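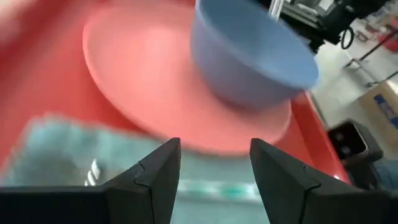 # Evaluation of the Cludance two-finger gripper kit for table clearing

Project report, second semester
Author: Obradović

## 1. Background

Our department wanted to know if a ready-made gripper kit is good enough for student projects about household tasks. Until now, each group has built its own gripper, and a large part of the semester was spent on printing and repairing fingers. The Cludance kit is sold as a complete set: two fingers, a drive unit, a wrist camera with its bracket, cables, and software for recording. I had the kit for one semester and used it for one task, which was to take plastic dishes from a tray and stack them beside it.

The task looks easy for a person. For a gripper with two stiff fingers it is less easy, because a plate lying flat offers almost nothing to hold. I chose it for this reason.

## 2. What was tested

I wanted to answer these questions:

- Can a student with no earlier experience install the kit with only the manual?
- How often does the gripper pick up a bowl, and how often a plate?
- Is the wrist camera useful for finding the edge of the object?
- Which parts wear out or become loose?

I did not test the automatic grasp planning which is offered as a paid addition. All grasps were guided by hand with the controller, and the software recorded the camera and the finger position.

## 3. Installation

The mechanical part took one afternoon. The manual is written clearly, but the drawings are small, and on one page the left and the right finger have been exchanged. I noticed this only when the fingers did not meet in the middle. The manual gives the correct order of the screws in a table at the end, so I recommend reading the table first.

The software was slower. The Custness driver, which the kit needs for the camera, did not start with the version in the box. After an update it worked, but the settings were lost and had to be entered again. The update is mentioned on the support page of the seller and not in the manual.

The cables are long enough for our arm. I would like to have more clips in the box, as the cable must be guided past two joints and there were clips only for one.

## 4. Method

I placed a plate and a bowl on a red tray, with the bowl on the plate. A cloth lay in front, between the arm and the tray. The bowl was always taken first and the plate second. An attempt was counted as good if the object was lifted, moved and put down without falling. If I touched the object with my hand, the attempt was counted as failed.

There were 209 attempts in total. The first nine were practice and are not included in the results. The other 200 were divided equally, so 100 for the bowl and 100 for the plate. I changed the position of the dishes after each attempt, but only by a small distance, and this is a weakness of the test.

## 5. Results

### 5.1 Bowl

The bowl was no problem in most positions. One finger goes inside, one stays outside, and the wall is held between them. The blunt tips are good here, as they do not scratch the plastic. Failures came mostly when the bowl stood tilted on the plate. Then the inner finger touched the wall too early and pushed the bowl away.

### 5.2 Plate

The plate was clearly more difficult. The rim of our plate is raised only a little, and the lower finger has to go under it. On the smooth tray the plate moved away before the finger was under the rim. I found two ways to improve this. The first was to push the plate against the raised rim of the tray and use this rim as a stop. The second was to put the folded cloth under the plate, so that it could not slide so easily and stood slightly higher. With the first way, most attempts in the second half of the plate series were good.

I think it is fair to say that the second way changes the task. A person who clears a table does not prepare it for the robot before. For this reason I used the cloth only in a few attempts and marked them in the log.

### 5.3 Wrist camera

The camera sits close to the fingers and both of them are always in the picture – this is helpful, because I could see the gap between the tips and steer the gap over the edge of the bowl. The fingers stay sharp in the recordings. When the arm moves fast, however, the objects behind them are blurred, and the rim of the plate is then hard to separate from the tray. Our plate is salmon-pink and the tray is red, so the colours are near to each other. A plate in another colour would have been a better choice for me, but maybe a less honest test.

I reduced the speed for the last part of each approach. After this the recordings were better, and I also made fewer mistakes.

### 5.4 Wear

The software shows a service message after 4000 closing movements. I did not reach this number. One screw on the camera bracket became loose two times, and I fixed it with thread lock. The fingers show small marks at the tips and no cracks.

## 6. Comparison with our older gripper

The older gripper in our laboratory was made by a previous group from Folladar parts. It has soft pads and holds the plate better once it is under the rim. It is also wider, so it does not enter the bowl well, and it has no camera bracket. For bowls and cups I prefer the Cludance kit. For flat objects I would take its drive unit and mount thinner fingers on it. The finger mount is simple, and changing one finger takes a few minutes.

## 7. Recommendation

I recommend that the department buys one more kit, without the paid planning addition for now. The manual should be printed together with the correction for the finger page, and the driver should be updated before the kit is given to students.

Work for the next group:

- test plates with a lower rim and in more colours
- design a thin lower finger and repeat the plate series
- vary the position of the tray much more than I did
- find a better route for the cable at the second joint

The log and the recordings are in the project folder, with the cloth attempts in a separate file.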